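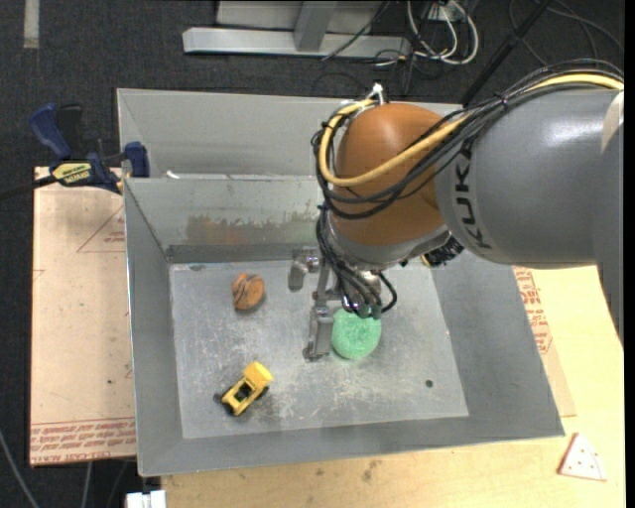
The mail boat had stopped coming to Kirnwood in April, the woman at the counter said, and if I wanted the island I would have to go from Clarura and walk the last part.

Stories > Short Fiction > Islands

I took the Clarura boat. It crossed the sound in 68 minutes with the wind behind it. The chart on the cabin wall was a copy of one drawn in 1604, and it gave the island two hills and no harbor. There is a harbor now, but it dries out at low tide.

From the landing it was 16 miles to Kirnwood along the west shore. The road ran out at the second inlet. After that there were sheep tracks, and at each inlet I had to go inland to get around the water — sometimes a mile up and a mile back to gain a hundred yards.

My aunt's house stood at the head of the bay. The key was under the peat bucket, where her letter said it would be. She had left the tide tables on the kitchen table, open to the right page, and a note asking me to write down the rainfall every morning at seven.

I did it the first morning. The gauge was nearly full. I wrote the figure under her last one and put the kettle on.

More stories
Jiang Light
The Ferry to Tirkosance
64 Sheep

Contact | Copyright | Back to top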